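Jurkmont perforated laundry basket, white: review after four months

Reviewed by Faith Mushi, 2023-10-20

I bought the Jurkmont basket in June to replace a wicker hamper that had started to snag sweaters. It is a plain white plastic basket with a perforated wall and a solid rim. It comes in one piece and needs no assembly. Mine cost 20 dollars at Caron, and the model number on the sticker was 2326. The sticker left some glue behind, which came off with dish soap.

I keep it on the floor in the back room, where we sort and fold. The room has a gray striped carpet, and carpet matters more with a basket like this than I expected. On the tile in the hallway it slides easily and makes a scraping noise. On carpet it stays where you put it, even when you pull things out from the bottom with one hand. The base is smooth and has not pulled any loops.
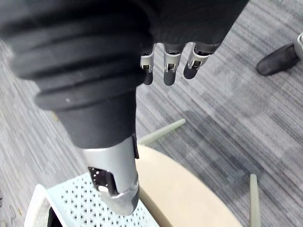
Does it leave marks on carpet if it sits in one spot?
It leaves a shallow dent when full, and the dent is gone the day after you move the basket. I have not seen any color transfer from the plastic.

The main thing I wanted was airflow. The old hamper had a cotton liner, and gym clothes left in it over a weekend came out smelling worse than they went in. With this one I still wouldn't leave a damp towel at the bottom for days, but a T-shirt that goes in a little sweaty is fine until wash day. The holes are small enough that socks stay in. A drawstring has worked its way through twice, and you have to feed it back by hand.

Capacity is fair. One full basket is one full load in our washer, a front loader from 2003 that is on the small side. If you have a newer, bigger machine you will probably wash before it looks full or carry two baskets. Jeans and hoodies fill it fast.

Most of our wash is dark. The white plastic helps with that, as a black sock left behind shows up right away. It also shows lint. I wipe the inside with a damp cloth every couple of weeks, and the holes need an old toothbrush if you care about them. I do them when I remember. 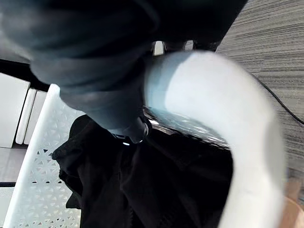 White perforated basket wall with dark laundry.

The rim is the best part. It is solid all the way along the top edge I grab, with no sharp mold line, and it doesn't dig into my fingers on the stairs. We have 13 steps down to the washer. My last plastic basket, a Gorkano, bent so much when full that I had to carry it from underneath. The Jurkmont bends a little but holds its shape.

It is less good with knits. Loose ribbed cuffs and chunky sweaters can catch on the inside edges of the holes if you drag them up the wall. No damage so far, though I did have to stop and unhook a sleeve once. I lift sweaters out from the middle now and fold them before anything else.
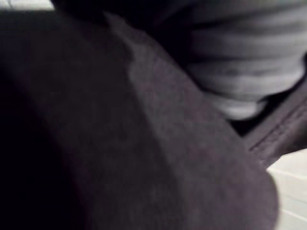 Fleece and brushed cotton have given me no trouble at all. They do pick up lint from everything around them, so I turn them inside out before they go in. That would be true in any basket.

Two complaints. There is no lid, and Jurkmont doesn't sell one separately. And it doesn't stack well. My neighbor Nayeli Escobar has two of them, and when she nests them they stick together so tightly that it takes two people to get them apart. She puts a folded dish towel between them now.

I would buy it again at the same price. At full price from the Jurkmont site, with shipping, I would look at something else first.

4 out of 5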